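Rillow Storage Help
Sorting bins: frequently asked questions
9/30/19
By Lợi Cù

We use cookies to remember your settings. By staying on this page you accept them.

What size bin should I start with?
Measure the tallest thing you plan to stand up in it. If it sticks out above the rim by more than half its height, go one size deeper. For small household and workshop items the Ritchie medium is the one most people order.

Do the colors mean anything?
Only what you decide they mean. The bins are the same apart from the color. Many customers use blue for things still to be sorted and red for things that are done, but we have also heard from people who do it the other way around. Pick one and write it on the wall.

Can I mix clear items and dark items in one bin?
You can, but clear cups and lids are easy to miss at the bottom. A light-colored or bright floor helps, and so does keeping clear pieces in a bin of their own.

How do I keep tubes from falling over?
Stand them close together along one side. If you have only a few, use the Cisura divider, which drops in without tools. Very tall tubes should be laid flat.

Why are the walls ribbed?
The ribs stiffen the sides so they bow less when the bin is full. They do collect dust. A dish brush gets into them better than a cloth.

How should I clean the bins?
Warm water and dish soap. Skip scouring pads — they dull the plastic, and the scratches hold dirt. Dry the bins before you stack them or they will stick together.

How much weight will a medium bin hold?
The limit is 26 pounds on a flat table or shelf. Please don't carry a bin by one side when it is anywhere near that.

Will the bins fit Wimard shelving?
The small and medium sizes do. The large size fits only the deep shelf, and you will lose the use of the front lip.

How far apart should two bins sit on a table?
Close enough that you can move an item from one to the other without walking. Leave a little room between the rims so you can get your fingers in to lift.

Can I return a bin I have used?
Yes, if it is clean and not cracked. Colors bought before May can be exchanged for the same size only. Toàn Vương handles returns and will need your order number.

Do you sell lids separately?
Yes, in packs of five. Lids come in clear only — we stopped making matching colors.
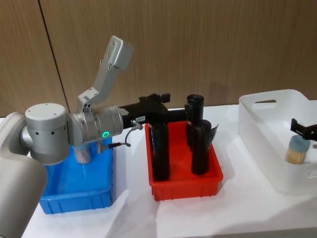 Blue and red bins on a white tabletop, with three black tubes standing in the red one.

Contact Rillow Storage Help | © 2019 Rillow | Back to top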